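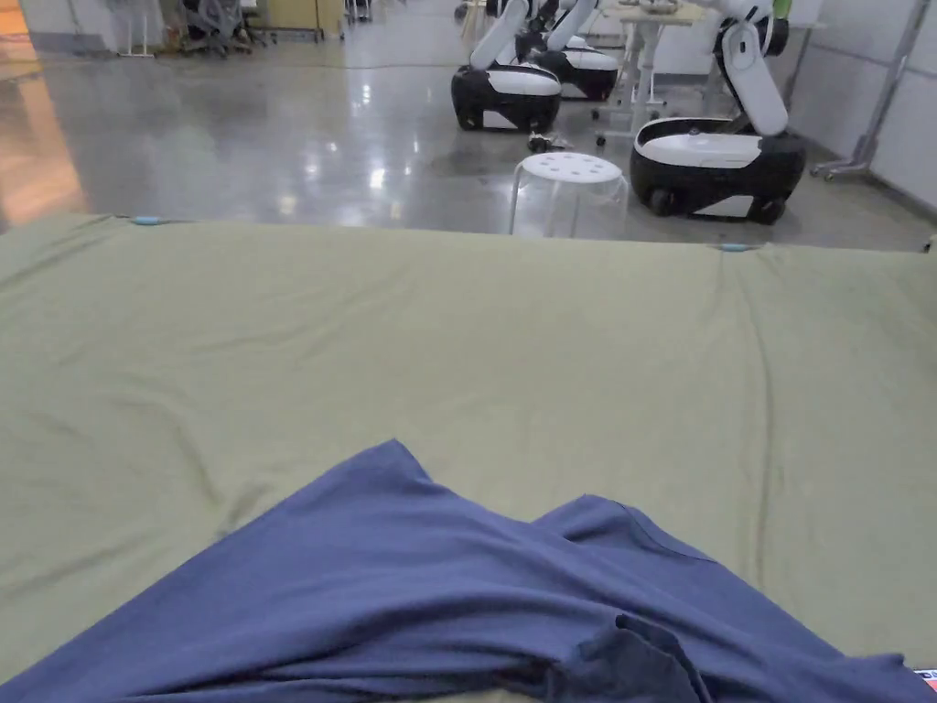 Jarkgate: frequently asked questions

Where is Jarkgate?

On the north side of Grelthorpe, between the canal and the old cattle market. It starts at Mill Bridge, climbs for longer than seems fair and stops at the ring road, where it becomes Station Approach. The station was moved in the sixties. The name stayed where it was.

Is Jarkgate a street or a district?

Both. The street came first, and the dozen or so lanes behind it took the name later. If someone tells you they live "on Jarkgate", ask which one they mean before you set off with a pushchair.

Where does the district end?

The council map puts the eastern edge at Tenter Lane. People on the far side of Tenter Lane put it at the end of their own gardens, and estate agents put it wherever the house is.

Was there ever a gate?

No. As in a lot of northern towns, "gate" is an old word for a street. The pub sign with a gate on it dates from a refurbishment and has caused a great deal of trouble.

What about the "jark"?

Less certain. Serpil Tuncer's booklet on local street names gives two theories and prefers the one about a family called Jarke. The other involves a counterfeiter and is more popular on Friday nights.

Why do the house numbers jump?

The even side runs without a gap to 222. The odd side loses its nerve at the chapel, skips a stretch where the dye works stood, and starts again further up. Delivery drivers should trust the numbers on the doors and not the ones on their phones.

Can I park there?

On the lower half, for 30 minutes, if you can find a space. The upper half is permit holders only. The bays outside Dursun the baker's are for loading — yes, even if you are only popping in.

Which bus do I want?

The 50 from the town hall, which goes up Jarkgate and comes back by a different road. Get off at Chapel Steps for the lanes. The last one down leaves before the pubs close.

Is it very steep?

The bottom third is gentle. After the Kaltia building it isn't. There is a handrail on the left-hand pavement as you go up, and a bench at Chapel Steps.

Are there guided walks?

Erlinda Malabanan leads one each month until October, starting at Mill Bridge. It takes nearly 2 hours, and she doesn't wait for people buying buns.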